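**Korkor Kwofie**
Color and Everyday Life, final project report, January

# Oatmeal, Sandbar, Quiet Biscuit: How Paint Companies Name Beige

## 1. How I got here

My first proposal was on the history of red. It had dye made from insects, and kings, and probably a war. My instructor wrote "too big" in the margin, and I went home to the Planlow apartments, lay down on the floor, and looked at the walls for a while. The lease calls them "neutral." My roommate calls them "skin, but whose." The leftover can under the sink says Quiet Biscuit.

The question I ended up with is how paint companies name a color that most people would describe with one word and a shrug. I wanted to know where the names come from, whether they tell a buyer anything, and whether other people could match a name to its chip. (They could not. See section 4.)

## 2. The chips

I collected the full run of free sample chips from three brands sold near campus: Gitlow, Muvano, and Oddsson. The hardware store was patient with me at first. By the third visit the man at the mixing counter had started asking if I owned a house.

The total came to 732 chips. I sorted them on my bed under the same lamp, in the evening, putting into one pile anything I would be willing to call beige, tan, cream, sand, or off-white with a warm lean. That pile held 374. More than half of the paint sold in my town is, by my own admittedly tired eye, some form of beige.

Only 2 of those chips have the word "beige" in the name. One is Oddsson's Plain Beige, and I have come to respect it.

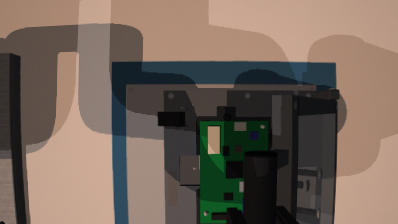

*Figure 1. Pale beige wall with soft-edged shadows, gray enclosure in front.*

Beige is a hard color to keep still. Put a shadow over it and it heads toward brown or gray, depending on what else is in the room. I sorted the chips again by the window at noon and moved so many of them that I stopped and kept the lamp results. A better student would have bought a color meter. I looked up the price of one and decided that this would be a project about words.

## 3. What the names are made of

I typed all the names in the beige pile into a spreadsheet, along with the little descriptions the brands print on the backs of the chips. The descriptions alone ran to 3,007 words. Reading them in one sitting is not something I recommend. "Welcoming" comes up constantly. So does "grounded," sometimes for colors that share a card with "airy."

The names fall into a few groups, with plenty of overlap:

- **Food.** Mostly grains and dairy. Gitlow is the hungriest brand, with a long stretch of biscuits, creams, and porridges. Meat does not appear, although several of the pinker chips are clearly turkey.
- **Landscape.** Dunes, shores, cliffs, and dry grass. Muvano likes this group best. It has a Sandbar, a Far Sandbar, and a Sandbar at Rest, which I could not tell apart on the bed.
- **Cloth.** Linen, flax, canvas, wool.
- **Moods.** Stillness, Patience, Second Thought. I have no idea what to do with these, and they are my favorites.

Peachy beiges caused the most trouble. They could go under food (peach, apricot) or cloth (all the "blush" names), and the brands disagree about it too. Gitlow's Apricot Milk and Muvano's Blush Canvas look to me like the same paint.
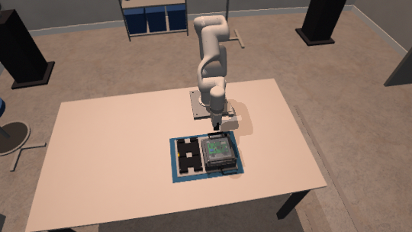

*Figure 2. Peach-beige as a table color, beneath a white robot arm.*

On a tabletop the peach reads as pale and clean. On the chip, next to forty of its cousins, it reads as a bandage. My classmates split on this when I showed them, and one of them now wants to paint her kitchen Apricot Milk, so the report has had at least some effect on the world.

## 4. The matching test

I asked people in my dorm lounge to match five names to five chips, with the labels taped over. I wanted a proper sample. What I had was whoever was waiting for the dryers.

Results were poor across the board. People were confident about the food names and mostly wrong. Several chose the darkest chip for anything with "toast" in it, a sensible strategy that failed because Gitlow's Morning Toast is nearly white. The mood names went worst. For Second Thought, one person asked if he could change his answer, and then did.

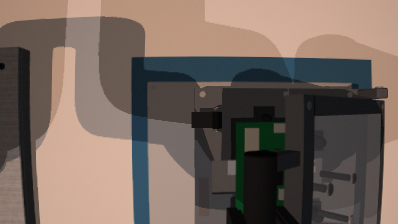

*Figure 3. Peach-beige under overlapping brown and gray shadows.*

Lighting came up again here. The lounge has one good lamp and one that buzzes, and people kept tilting the chips toward one or the other. A shaded chip got called "mushroom" by someone who had called it "vanilla" a minute before. I wrote down both answers.

## 5. What the names are for

My reading is that the names have little to do with telling beiges apart. They give you something to say out loud. If a person asks what color you painted the hallway, "Far Sandbar" is an answer with a small vacation in it. "Beige" invites a follow-up about whether you are okay.

They also make it difficult to shop around, and I doubt this upsets the brands. You can't walk into a store and ask for the cheaper version of Patience.
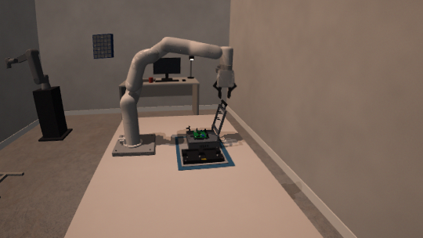 *Figure 4. Light beige table, white robot arm, and a blue outline beside the base.*

Beige next to white and blue looks more yellow to me than it does by itself. None of the chip descriptions mention neighboring colors at all. If I did this project again, I would photocopy less marketing and hold more chips up against other chips.

## 6. Problems with this report

One person did all the sorting, and she needed her bed back. The dryer crowd was small and wanted to leave. I left out the "greige" cards entirely after an argument with my roommate about whether greige is real. The chips are in a shoebox if anyone in next term's class wants them. Plain Beige stays with me.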